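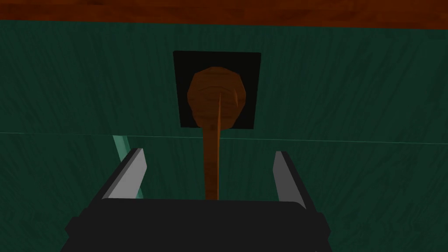 Black plate on a green wall

Flistero Press brings back a lost book of stories

December 17, 2019

The small publisher Flistero will print again "The Laris Road", a collection of short stories which was out of print for many years. The new edition comes in March.
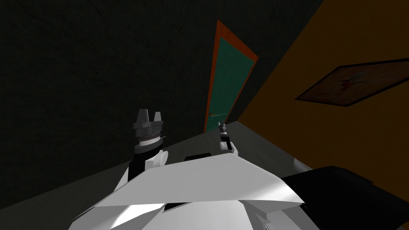 Ilka Dovrenne, books writer

The first edition had only 550 copies, and most of them were sold in the town of Baird. Used copies are now difficult to find, and the prices are high. The new printing will be 700 copies, in paperback.

The book has nine stories, all about workers at a river port. They are short and rather sad – the longest one has 117 pages, and it is

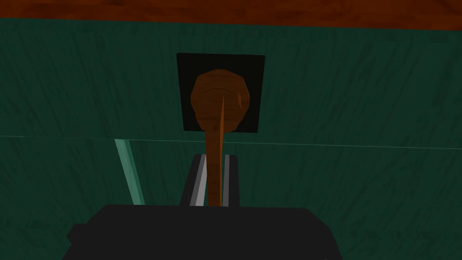
also the one that readers remember best. The publisher has corrected the printing mistakes of the old edition, but the order of the stories stays the same. One story, which appeared before only in a magazine, is added at the end.
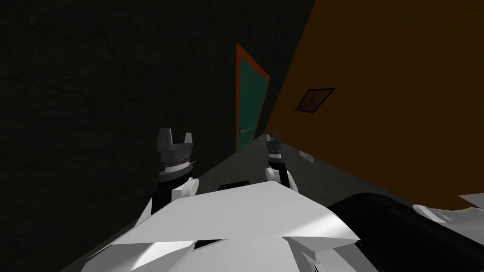

Where to order

Orders are open now at the Livimier bookshop in Baird, in person or by mail. The shop will also host a reading in March – the entrance is free.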